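## 3. Operation of the amine regeneration section

The rich amine from the two absorbers is collected in the flash drum, where the dissolved hydrocarbons are released at low pressure and sent to the fuel gas network. After the flash drum, the rich amine is heated by the lean amine in a plate exchanger and enters the regenerator above the upper packed bed. The acid gas leaves from the top, is cooled, and goes to the sulphur recovery unit. The water condensed from it returns to the tower as reflux.

At the Zarngate refinery this section was designed for a continuous run of 4000 h between cleanings of the plate exchanger. In the run studied here the pressure drop on the rich side reached its limit after 1569 h, and the exchanger had to be opened. A dark and sticky deposit was found on the plates of the rich side, mostly near the inlet. The lean side was almost clean.

The deposit was divided into 3 parts and each part was treated separately. The first part was washed with toluene, and a large loss of mass was observed, so heavy hydrocarbons were present. The second part was dissolved in dilute acid with the release of hydrogen sulphide, as is expected for iron sulphide. The third part was kept as a reserve and was later sent to the laboratory at Skurik, where the same two treatments gave a similar result.

Two sources of the hydrocarbons can be considered. The first is the carry-over of liquid from the absorber feed gas, when the knock-out drum before the absorber is operated with a high level. The second is condensation inside the absorber itself. This takes place if the lean amine enters at a lower temperature than the feed gas. The operating records show that during July the lean amine was colder than the gas for long periods at night, while the level of the knock-out drum stayed normal. We therefore consider the second source to be the more important one, although the first cannot be excluded for the start-up period.

The iron sulphide comes from the corrosion of carbon steel in the rich amine line. The heat-stable salts were not removed during the run and their content increased slowly. It is known that these salts make the protective film on the steel weaker. The particles formed in this way are very fine and would normally pass through the exchanger, but in the presence of heavy hydrocarbons they stick together and stay on the plates. The same mechanism was proposed for the unit at Jerkberg, where the amine and the tower internals are different.

Foaming in the regenerator was observed on several occasions. Each time it was controlled with a small dose of antifoam, and no loss of lean amine quality was measured afterwards. The dose was not increased further, as too much antifoam can itself cause fouling on the carbon filter.

Figure 2. Light grey T-shirt on a white tabletop, with the gripper. 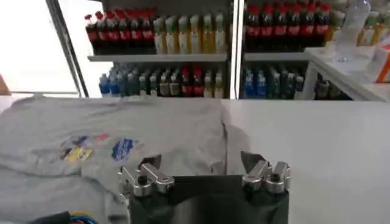 For the next run the lean amine temperature is kept above that of the feed gas by reducing the flow of cooling water to the lean amine cooler, and the pressure drop on the rich side is recorded in every shift.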